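Projects > Drukside > Data Collection > Gallery

Desk Tasks, Wrist View

7 January 2026 | 3 comments | 6 shares

The Drukside set is a collection of teleoperated demonstrations recorded at ordinary work desks. Each demonstration is one attempt at one task, driven by a person from start to finish and stored with joint positions, gripper width and video. The set is used to train the Nillska policy, which takes wrist video and gripper state as input and outputs short sequences of motion. This page covers the wrist view only. Overhead views are on the Gastine page.

Recording started in July with a single operator. Ross Haldane set up the first station and wrote the task sheet. Odair Cavalcanti took over scheduling and review once a second station was running. The current release holds 127 accepted demonstrations. Another 40 were rejected in review, mostly for dropped video or for an operator pausing too long in the middle of a motion.

Desks are not cleared before recording. Early runs on a bare table gave a policy that worked on a bare table and failed when a cable or a sheet of paper entered the view. The task sheet now tells operators to leave everyday items where they are unless they block the arm.

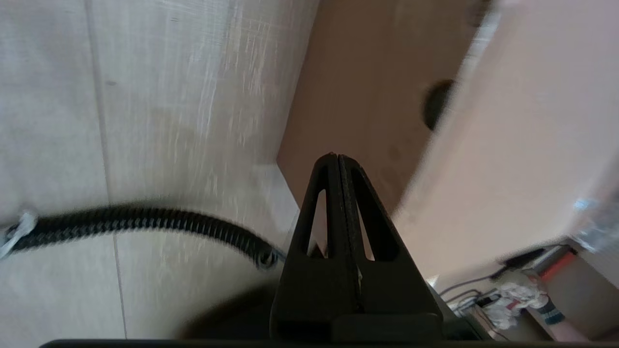 WRIST VIEW / CLOSED GRIPPER

Fingers together, tips toward the corner where the wood-grain panel meets the brown surface. The braided sleeve passes on the left, and its end fitting is close to the fingers. Light comes mostly from the right, so the gripper reads as a dark outline with little detail on the fingers.

The large pale surface on the right is blurred by motion. Frames like this stay in the training data. Removing them was tried on an earlier release and left gaps in the video wherever the arm moved fast, and the policy then hesitated at the same points. Blur is recorded as a per-frame score, and the loader can filter on it.

Loose items at lower right, including a crumpled tissue or paper and two thin gray cables, carry no labels. Only the task object is named in an episode record. Everything else counts as background, even when it sits close to the fingers.

Notes on the recordings

Exposure is locked at the start of each session. With automatic exposure the brightness shifted whenever the fingers crossed a bright area, and the shift lined up with grasping closely enough that the model picked it up as a cue. Locked exposure costs some detail in bright corners and on the gripper itself – an acceptable trade for this set.

Gripper width is logged from the motor encoder and is not estimated from video. A width near zero means the fingers are closed, with or without something thin between them. Reviewers mark the grasp state by hand in those cases, using the frames before and after.

Episodes are split by station and session, never by frame. Neighboring frames are close to identical, and a random split puts near copies on both sides. The held-out part consists of 6 full sessions, none of which share a desk layout with the training part.

File names, the label format and the calibration values for both stations are in the Cheema loader notes. Calibration was redone after the camera mount on the second station was replaced. Use the newer values for all sessions recorded with that mount.

3 comments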